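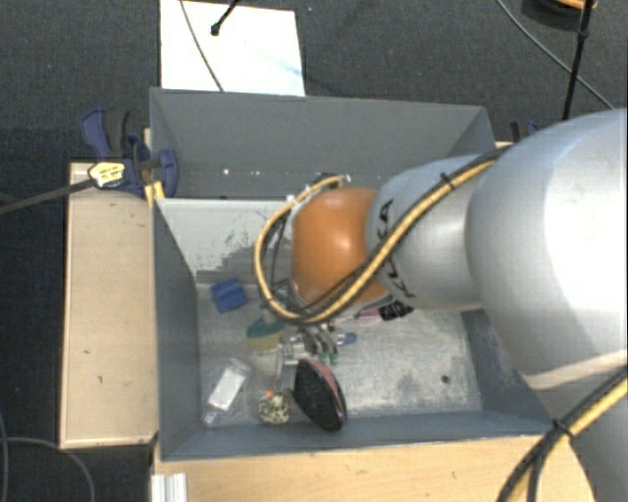 3 min read

Arell 106 Stacking Container

The Arell 106 is an open-topped steel container for castings, forgings, fasteners and other dense small parts. It is made by Fesarside and supplied with a gray powder-coat finish. The body is folded from a single sheet and seam-welded at the corners, with a rolled top rim and two fork channels under the base.

Capacity

Internal volume is 106 gallons to the underside of the rim. Rated load is 1,176 lb, evenly distributed. The rating applies to a single container on a level floor and to each container in a stack. Maximum stack height is 3 when loaded. Do not stack on outdoor surfaces, on dock plates or on racking beams without a deck.

Point loads must be spread with a base mat. Parts dropped from above rim height can dent the floor panel, and a dented floor panel lowers the rating. Containers with a visible bow in the base should be taken out of use and measured against the inspection sheet supplied with the order.

Base options

Plain base: standard. Suitable for dry parts.

Drain base: fitted with 2 threaded outlets on the short side, plugs included. Specify this version for parts that arrive with coolant or wash water. The outlets sit above the fork channels and are not reachable while the container is on a truck.

Mesh base: made to order. Rated load is reduced; ask for the current data sheet.

Handling

Lift from the short side only. Forks must pass fully through both channels before the container leaves the floor. The rim is not a lifting point. Where crane lifting is required, order the Birkett lug set, which is welded at the factory and cannot be added later.

Finish and care

The powder coat resists mineral oil and most water-based cleaners. It does not resist chlorinated solvents. Scratches down to bare metal should be primed within the week if the container is stored in an unheated building. Touch-up paint is sold by the can under the same color name as the container.

Labels

A card holder is riveted to one long side. A second holder can be added at order. Adhesive labels hold poorly on the textured finish, and the smooth panel below the rim should be used for them.

Ordering

Containers ship nested on their sides from the Sovport warehouse. Orders received before noon on Thursday leave the same week. Mesh base and lug set versions take longer and are confirmed in writing. Drawings and load sheets are available from Kianoush Hassanpour, technical sales.

Related items: lid, base mat, drain plug pack, card holder, touch-up paint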